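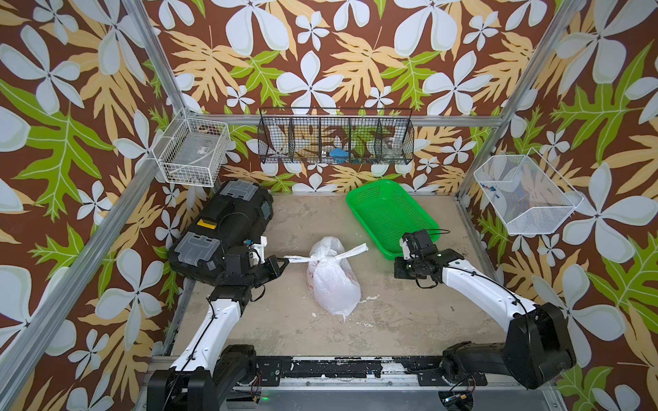 双腕作業セル用保守キット「Usness」使用評価

1. 評価の対象と経緯
本稿は、双腕ロボットセルの立ち上げおよび定期保守に用いる保守キットUsness(Cernex社製)について、当センター設備保全室が実施した使用評価の結果をまとめたものである。評価対象のセルは、アルミフレームの骨組みに白いアームを左右に据えた卓上作業用のもので、手提げ型のポリ袋や果物など、形の定まらない品の取り扱いに使用している。評価は8月に開始し、担当はFarzana Pathiranaである。

従来、当室では六角レンチ、トルクドライバー、隙間ゲージなどを個別に調達し、手順書も自前で維持してきた。担当者の交代のたびに締付トルクの管理値が曖昧になり、指先の平行度の記録も様式がそろわないという問題があった。そのため、工具、基準治具、記録票が一式になった製品の導入を検討することとした。

2. キットの内容
収納ケースには、トルクドライバー、指先平行度の確認ブロック、手先カメラ用の簡易校正板、ケーブル固定具、清掃用品一式、記録票の綴りが収められている。工具の位置は型抜きされた中敷きで定められており、返却漏れは一目でわかる。ケースの蓋は大きく開くが、開いた状態で固定されないため、狭い場所では作業台の縁に立てかけて使うことになる。

説明書は日本語版が付属する。図は見やすい。ただし、トルク値の表が巻末にまとめられており、作業中に何度も頁を戻る必要があった。当室では該当の表を複写し、ケースの蓋裏に貼り付けて運用している。

3. 指先の調整
評価の中心は、平行グリッパの指の取付と調整である。手順は、指を外して取付面を清掃し、確認ブロックを挟んだ状態で仮締めし、規定トルクで本締めするというもので、特に難しい点はない。左右両腕の指を交換し、記録票の記入を終えるまでの所要時間は55分であった。従来の手順では半日を見込んでいたので、短縮の効果は明らかである。

確認ブロックの精度には満足している。ポリ袋のように薄く腰のない対象では、指先がわずかに開いただけで持ち手が滑る。平行度を整えたうえで把持を繰り返したところ、2,112回の動作を終えた時点での再測定でも、調整を要するずれは認められなかった。

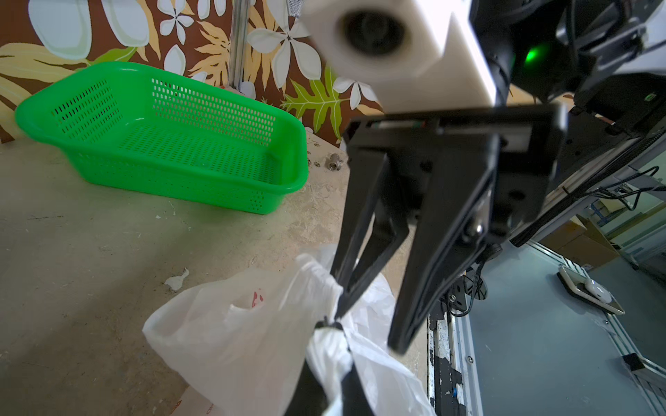
一方、本締めの際にドライバーの柄がカメラの取付ブロックに近づきすぎる点は、改善を望みたい。付属のドライバーは柄が太く、手首の姿勢によってはまっすぐに差し込めない。当室ではアームをいったん横に倒し、指の根元のねじに正面から当てられる姿勢を登録して対応した。この姿勢は説明書に記載がない。導入を予定する部署には、最初に保守用の姿勢を一つ決めておくことを勧める。

4. 手先カメラの校正
校正板は薄い樹脂製で、作業面に置いて使用する。反りはなく、表面の反射も抑えられている。校正の手順は画面の指示に従うのみであり、経験の浅い担当者でも一人で完了できた。

留意すべきは背景である。当セルの壁には、濃い茶色の地に白い大輪の花と葉を散らした柄の壁紙を用いている。校正板を壁際に置くと、検出の初期段階で花の輪郭を誤って拾うことがあった。作業面の中ほどに置き、撮影範囲に壁をなるべく入れないようにすると、誤検出は起こらなくなった。無地の壁のセルであれば、この配慮は不要と思われる。

5. 作業面とフレームの点検
Usnessの記録票には、アームとグリッパの項目に加えて、作業面、フレーム、配線の点検欄が設けられている。当初は形式的な欄と考えていたが、運用してみると、ここに記入される指摘が最も多かった。固定具の緩み、配線の擦れ、作業面に残った樹脂片など、停止には至らないものの放置すれば不具合の要因となる事項である。

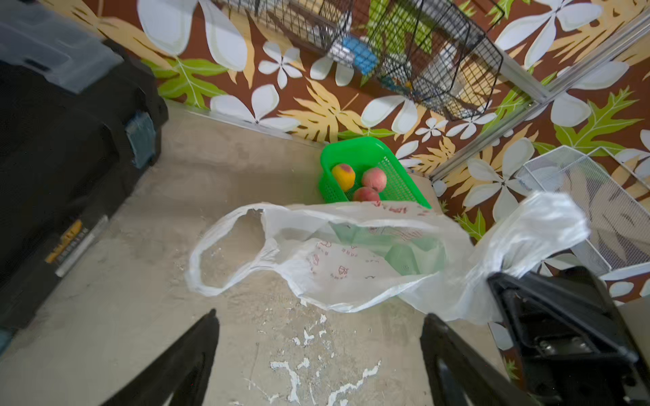

点検欄の記入にあたっては、アーム本体から離れた周辺部材も対象に含めることが望ましい。記録票の初版ではフレームの項目が「固定の有無」のみであったため、当室では「対象物との干渉」の欄を書き加えた。袋を扱う作業では、広がった持ち手が思わぬ部材に届く。作業面の隅にある黒い金属枠の上角に持ち手が掛かった状態は、その典型である。このまま袋を引けば、グリッパには想定外の荷重が加わる。角部に当てる保護材はキットに含まれておらず、別途Cerkow社の樹脂カバーを手配した。桃を入れた緑のかごのように、壁際に置く容器についても、袋の縁が重なる位置かどうかを同じ欄で確認している。

清掃用品については、不織布の質はよいが数量が足りない。作業面の擦り傷や白い斑点は付属の洗浄液で落ちる種類のものではなく、拭き取りはあくまで埃と破片の除去を目的とすべきである。

6. 保守周期と消耗品
説明書では、指先の点検周期を稼働時間で最大400時間としている。ただし、これは硬い部品の把持を前提とした値と読める。当室では薄物の取り扱いが多いことから、周期を短めに設定し、週次点検の際に平行度のみを簡易に測ることとした。確認ブロックを挟んで目視するだけであれば、作業者の負担は小さい。

仮締めに用いるレンチは呼び4のものが付属する。頻繁に使う工具であるため、予備を一本用意しておくとよい。記録票の綴りは追加購入が可能であるが、代理店Butt商会への注文から納品まで日数を要するため、残りが少なくなる前に発注されたい。

7. 総合評価
指先の調整に要する時間の短縮、および記録様式の統一という二点において、Usnessは導入に値すると判断する。柄の太いドライバー、巻末にまとめられたトルク表、保護材の欠如は減点とした。すでに精度の高い工具をそろえている部署では、確認ブロックと記録票のみの単品購入で足りる場合もある。

なお、当室で追記した点検欄の様式および保守用姿勢の設定手順は、センター内の希望部署に配布する。申し込みは設備保全室のPathiranaまで連絡されたい。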